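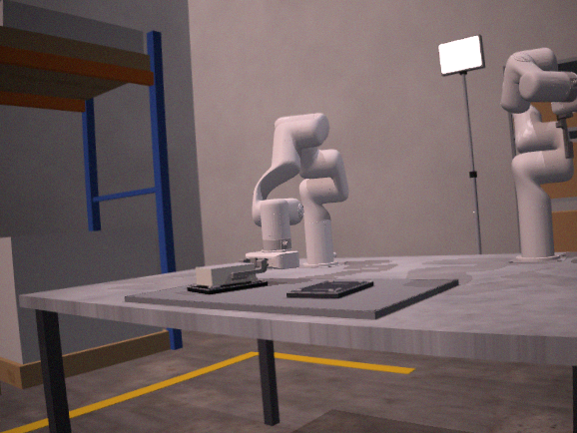
TOP 1: Begrüßung und Protokoll vom letzten Mal

So, ich hab mich wieder breitschlagen lassen und schreibe mit. Das Protokoll vom September ging durch, nur beim Fest hatte ich die falsche Uhrzeit drin (Beginn war 16 Uhr, sorry!). Ist korrigiert.

TOP 2: Chorfahrt nach Fastunau

Der Gasthof hält uns 30 Betten frei, will aber bald eine Anzahlung von 200 Euro. Beschlossen, einstimmig, ging ganz fix. Länger geredet haben wir über den Bus. Die Firma Andura verlangt 2.000 Euro für Hin- und Rückfahrt, was dem Tenor entschieden zu viel ist. Die Bahn wäre billiger, aber mit E-Piano und zweimal umsteigen? Ich sehe mich da schon schleppen! Wir holen noch ein Angebot von Kazemi Reisen ein und stimmen dann per Rundmail ab.

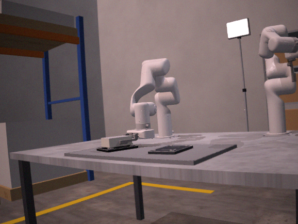
Langer Arbeitstisch mit weißem Quader auf schwarzer Ablage

TOP 3: Programm fürs Winterkonzert

Der Alt wünscht sich weniger Latein, der Bass wünscht sich überhaupt mal eine Melodie (verstehe ich). Wir behalten die beiden Motetten und nehmen dafür drei Volkslieder dazu. Das Stück mit den vielen Taktwechseln fliegt raus, 9 dafür, 4 dagegen, ich war dagegen und bin immer noch ein bisschen beleidigt. Die neuen Noten kommen vom Verlag Zerico, bitte nicht wieder mit Kuli reinschreiben, die sind geliehen!

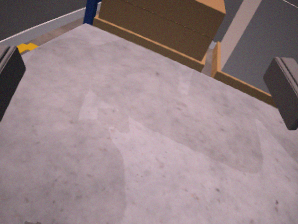

Tischplatte, hellgrau marmoriert

TOP 4: Kasse

Auf dem Konto sind gut 3.000 Euro, darin stecken aber schon die Beiträge fürs nächste Halbjahr. Wer noch nicht überwiesen hat, weiß das selbst.

TOP 5: Verschiedenes

Die Heizung im Probenraum bollert, bis zum Konzert muss da jemand ran, ich rufe bei der Gemeinde an. Stimmproben für den Sopran ab jetzt schon um 18:30 Uhr. Kuchenliste liegt beim nächsten Mal aus, gern auch was Herzhaftes.

Schluss war um 21:40 Uhr.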